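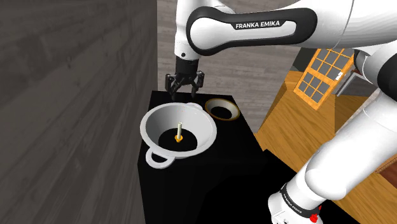

Sostar Sim Pack 2 - Zikico peg tasks
By Torer. Updated Jan 22, 2018

Simulated tabletop tasks for testing grasp and place policies. Franka arm, parallel gripper, two camera views (side and wrist). Runs headless or with the viewer.

What you get:
Scene files, textures, task scripts
400 scripted demos, both views synced
Baseline policy + training config
Eval script, fixed seeds

Main result so far. Policy trained on side view only gets the arm over the table fine, then loses the peg. Adding the wrist view helped a lot on the final approach. Full table in the Yokoyama report, download tab. 757 eval runs in total, nearly all on one workstation.

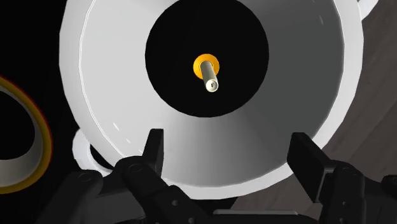 Render: Torer / V. Solberg

Wrist view, fingers open. Peg and yellow ring are down in the dark opening, white slope all round. Depth is the hard part in this view, there is very little texture on the white so the network leans on shading. Randomize the lights or it will overfit, we did this late and had to retrain everyting.

Known issues:
Textures load slow first time
Old October configs wont load, use the convert script

License: research use, single lab. Multi seat, ask.
Questions to Valter Solberg, contact form. Pls include your version number and the log file.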